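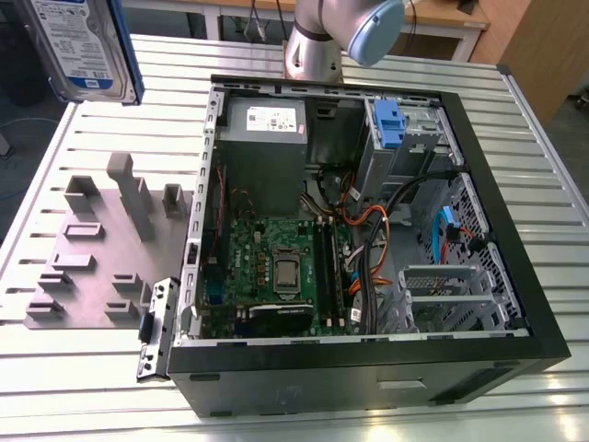 My rent went up 21 percent in one letter. The letter came from Garnholm, the company that bought our building last August, and it was signed by a property manager named Villads Bisgaard, whom I've never met and who has very nice handwriting. I read it standing in the lobby, then I read it again on the stairs, and then I called my sister and yelled for a while (sorry, Ana).

My place is a one-bedroom over a dry cleaner on Trotberg Street. I moved in when it was 700 a month, which even then felt like getting away with something.
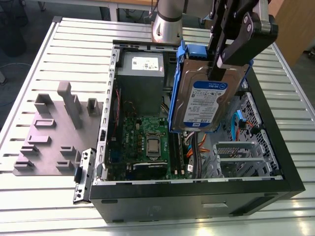

*A 1.0TB WD Blue drive in its blue caddy, over an open tower.*

So I started knocking on doors. I'd lived there for years and knew maybe four people by name! Mrs. Matić on the second floor had gotten the same letter, with a different number in it. The couple across from her had been offered money to leave. By the end of the week we were meeting in her kitchen, eight of us around a table for four, passing our leases back and forth like baseball cards.

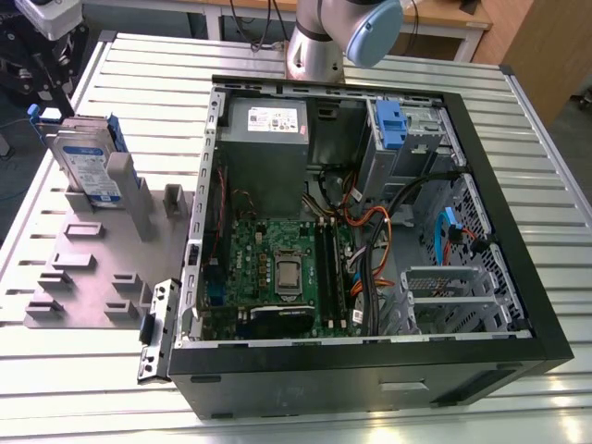 **Can a landlord raise the rent in the middle of a lease?**

Usually the rent stays put until the lease runs out, unless the lease itself says it can change. Read yours all the way through, and check your city's rules too.

Mine had no such clause. I wrote back to Garnholm and said so, and three weeks later I got a new letter, with no apology, putting the increase off until renewal.

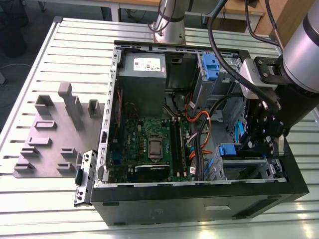 Renewal is the part I'm still fighting. The city rent office wants every lease, every receipt and every repair request, and mine are scattered over a kitchen drawer, two email accounts and a shoebox. Sorted by date, they come to 417 pages. My paperwork before that looked like the inside of a computer with the side panel off, orange and yellow and purple wires bundled across everything and one red cable wandering off along the edge by itself. Mrs. Matić, meanwhile, has a binder with tabs. My hearing is in a month, and she's lending me the hole punch.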